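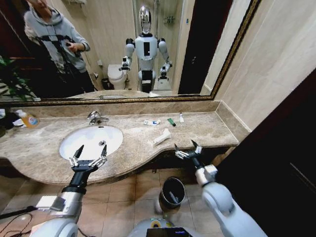 **Mukell Service Robotics · Field Reliability Group**

# Zorklow two-finger gripper: product page and service notice

Status: in service, restricted near mirrors and basins
Notice issued: 6th December
Contact: Kanako Kuroda (reliability), Amos Montoya (field service)

The Zorklow is the parallel gripper fitted to both arms of the Mukell household unit. It is used for bathroom and kitchen work: picking up small containers and packets, clearing counters, and working over a basin. Each gripper has two pointed fingers on a common drive. Left and right assemblies are interchangeable after recalibration.

A fault has been confirmed in units running Diver motion software, release 3. Owners and site operators should read the sections on the fault and on interim limits before running any counter task.

## Fault summary

With both arms extended over a vanity and a large mirror directly behind it, the arm controller can accept a reflected surface as a real one. The planner then places the counter rim farther away than it is. The approach speed is not reduced in time and the fingertips strike the front edge of the counter or the basin.

Reports received so far describe three effects:

- Fingertip contact with the basin rim at travel speed
- A bent finger on the left assembly, with loss of parallel closing
- An arm stop with code Z-6, after which the gripper stays open and will not respond to a close command

The third effect is a safety matter. An object held at the moment of a Z-6 stop is released. Do not run tasks involving glass, razors, or open containers of cleaning fluid until the update has been installed.

The fault has been reproduced at our test site in a bathroom with a full-width wall mirror. It has not been reproduced over a kitchen counter with a tiled wall. Glossy basins and chrome faucets increase the depth error but do not cause a stop when no mirror is present.

## Cause

Diver 3 merges depth readings from the head and wrist sensors. In earlier releases, a conflict between the two was resolved in favor of the nearer surface. A change made in February averages them if the conflict lasts less than 90 milliseconds. Reflections shift as the arms move, so the conflict keeps restarting and the averaging is never dropped.

The De Smet force sensor at the wrist detects the contact correctly. Its signal triggers the Z-6 stop. The failure to hold grip afterward is a separate defect in the stop routine, which cuts drive power to the fingers along with the arm.

## Interim limits

1. Set the arm speed limit to Low in the service menu.
2. Cover the mirror with a matte cloth or paper down to the backsplash.
3. Run one arm at a time. Park the other at the side of the body.
4. Keep people out of arm's reach while a task is running. A second person standing by must have access to the stop control.
5. Move cables away from the base before the unit is positioned.

Low speed alone reduces the force of contact. It does not prevent the fault.

## After a Z-6 stop

Press the stop control and wait for the arm brakes to engage. Remove any dropped object by hand. Do not pull on the fingers. Back the base away from the counter before clearing the code, as the arms may settle slightly when the brakes release.

Inspect both fingertips. With the gripper closed, the gap at the tips must not exceed 2 mm. If it does, tag the assembly and return it. Straightening a finger on site is not permitted; the finger mount may be cracked where it cannot be inspected without disassembly.

Save the event log before restarting. A restart overwrites it.

## Correction

Diver 3.2 restores the nearer-surface rule and keeps finger power on during a Z-6 stop. It is in test with the reliability group. Release depends on the drop test, which has been passed on the right arm and is being repeated on the left after a wrist sensor was replaced.

Replacement fingers are supplied in pairs at no charge for units with a logged Z-6 event. Include the log file and the serial number of the wrist section with the request. Requests without a log will be handled as normal wear parts.

Questions on the inspection limit go to Amos Montoya. Logs go to Kanako Kuroda.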